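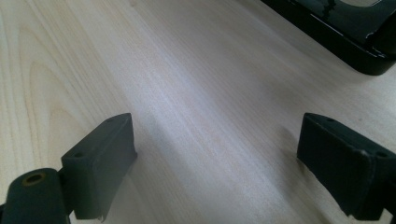

Figure 2. Gripper open over a wooden tabletop, pads apart.

4.3 Teaching a table-clearing task

This section applies to the Vivari hand tool and the Olvera arm. Read section 4.2 first if the tool has not been paired.

What to expect: the arm can pick up cups, boxes and folded cloths from a flat surface and put them in a bin. It cannot yet wipe up a spill or sort cutlery. Thin items flat on the table, such as paper or coins, are missed more often than not.

1. Clear a work area on the table. Larger items may stay at the back if you will not be moving them.

2. Check that both finger pads are screwed down. Tighten any loose screw by hand — do not use a power driver.

3. Open the fingers fully and hold the tool over the table. Start every recording from this position.

4. Press Record. Pick up one item, carry it to the bin and let go. Press Record again to stop.

5. Repeat with the item in a new spot each time. Plan on 50 recordings per item. In our Ranorska test kitchen, a task taught with 38 gave noticeably more drops.

6. Upload the recordings and wait for the status to read Ready before you run the arm.

Note: Glossy surfaces and strong reflections can confuse the arm. If it stops short or reaches past an item, dim the nearest lamp and record again.

Caution: Do not leave the arm running alone with glass, knives or hot liquid on the table. Keep fingers away from the pads while they close.

If the arm reports error 219, the pads closed on nothing. Reset the item and press Resume.

Section reviewed by Damian Adamczyk, Fullmont support.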